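그리퍼로 CPU 장착할 때 소켓 바로 위에서 칩이 돌아갑니다 (Susa 셀)

작성자: 납땜초보78
게시판: 로봇/자동화 > 셀 세팅·유지보수

중고 데스크톱과 워크스테이션을 분해하고 재조립하는 셀을 하나 맡고 있습니다. 사내에서는 Susa라고 부릅니다. 수직으로 내려오는 팔 하나에 두 손가락 그리퍼, 손목 카메라 구성이고 본체는 옆으로 눕혀 놓고 작업합니다. 제어 쪽은 Sustura로 돌리고 있습니다.

메모리 빼고 꽂는 작업, 드라이브 분리는 별문제 없이 돌아갑니다. 문제는 CPU입니다. 거치대에서 칩을 집을 때는 자세가 맞는데 소켓 위로 옮기고 나면 칩이 손가락 사이에서 조금씩 돌아가 있습니다. 지난 6월부터 기록한 장착 시도가 1070회인데 그중 143회가 정렬 검사에서 걸려서 중단됐습니다. 핀을 망가뜨린 적은 아직 없습니다. 내려놓기 전에 멈추게 해 두었기 때문입니다.

해 본 것은 다음과 같습니다.
- 파지력 올리기: 조금 줄었지만 칩 옆면에 자국이 남아서 되돌렸습니다.
- 이송 속도 절반으로 낮추기: 차이 없음.
- 손목 카메라 재보정: 두 번 했고 오차는 허용 범위 안입니다.
- 손가락 패드 청소: 하루 이틀은 나아졌다가 다시 나빠집니다.

패드는 처음 설치할 때 붙인 것을 그대로 쓰고 있습니다. 패드 문제인지 경로 문제인지 어디부터 봐야 할까요? 그리고 소켓 레버와 로드 플레이트는 지금 사람이 열어 주고 있는데, 다들 이렇게 하시는지도 궁금합니다.

Zdislava Sokol

청소하고 하루 이틀 나아진다고 하셨으니 패드부터 보시면 됩니다. 서멀 그리스가 아주 얇게 남은 칩을 계속 집으면 패드 표면이 먹습니다. 닦으면 겉만 깨끗해지고 안쪽에 밴 것은 다시 올라옵니다. 저희 셀은 파지 600회마다 패드를 갈고 있고, 상태가 좋아 보여도 그냥 갑니다.

교체 순서는 이렇게 합니다.
1. 팔을 정비 위치로 보내고 서보 전원을 내립니다. 비상정지만 눌러 놓고 손을 넣지 마세요.
2. 손가락을 그리퍼에서 분리한 다음 패드를 떼어 냅니다. 붙인 채로 긁어내면 손가락 면에 흠집이 생깁니다.
3. 남은 접착제를 이소프로필알코올로 닦고 완전히 말립니다.
4. 새 패드는 양쪽 높이를 맞춰서 붙입니다. 한쪽이 높으면 집는 순간부터 칩이 기웁니다.
5. 손가락을 다시 달고 완전히 닫은 상태에서 두 면이 평행한지 틈새 게이지로 봅니다.
6. 그리퍼 영점을 다시 잡고, 고장 난 칩으로 열 번 정도 이송만 시켜 봅니다.

4번과 5번을 대충 하면 패드를 새로 갈아도 똑같이 돌아갑니다. 그리고 칩을 잡는 위치도 확인하세요. 히트 스프레더가 아니라 기판 가장자리를 잡되, 무게중심보다 위를 잡아야 덜 돕니다. 기판 두께가 세대마다 달라서 파지 폭을 한 값으로 고정해 두면 얇은 칩에서 미끄러집니다.

레버는 저희도 사람이 엽니다. 자동으로 해 보려다가 레버가 튕겨서 그만뒀습니다.

낮에는정비

저는 케이블이 문제였습니다. 손목 카메라 케이블이 짧으면 팔이 내려갈 때 당겨져서 손목이 미세하게 틀어집니다. 케이블을 넉넉하게 빼고 다시 해 보세요. 패드는 모르겠네요.

Picard실무

두 분 말씀이 다 맞는데 하나 보태겠습니다. 본체 고정 상태도 보세요. 눕혀 놓은 케이스가 조금이라도 움직이면 칩은 멀쩡한데 정렬 검사에서는 칩이 돌아간 것으로 나옵니다. 저희 쪽에서 Prurnon 라인을 세팅할 때 이걸 몰라서 한참 패드만 갈았습니다.

구분하는 방법은 간단합니다. 칩을 집은 직후와 소켓 위에 도착한 직후에 손목 카메라로 각각 한 장씩 찍어서 손가락 기준으로 칩 각도를 비교합니다. 두 장의 각도가 같으면 칩은 안 돌아간 것이고 본체나 소켓 기준점이 틀어진 겁니다. 다르면 파지 문제입니다. 저희는 13도 넘게 차이 난 적도 있는데 그때는 한쪽 패드가 반쯤 떨어져 있었습니다.

도착 위치는 소켓 바로 옆, 핀 위로 올라가기 전이 좋습니다. 떨어뜨려도 핀이 안 다칩니다. 고정 카메라도 있으면 같이 저장해 두세요. 케이스가 밀렸는지는 손목 카메라만으로는 알기 어렵습니다.

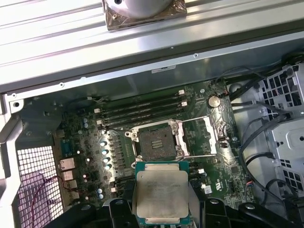
손목 카메라와 고정 카메라 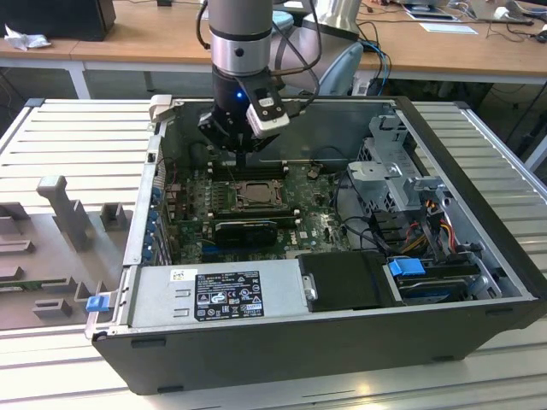

각도 비교는 칩을 바꿀 때마다 매번 해야 하나요?

패드를 새로 간 직후와 칩 종류가 바뀔 때만 하면 충분합니다. 평소에는 정렬 검사에서 걸린 건만 두 장을 꺼내 보면 되고, 같은 날 연달아 걸리면 그때 셀을 세우고 패드와 본체 고정부터 점검하세요.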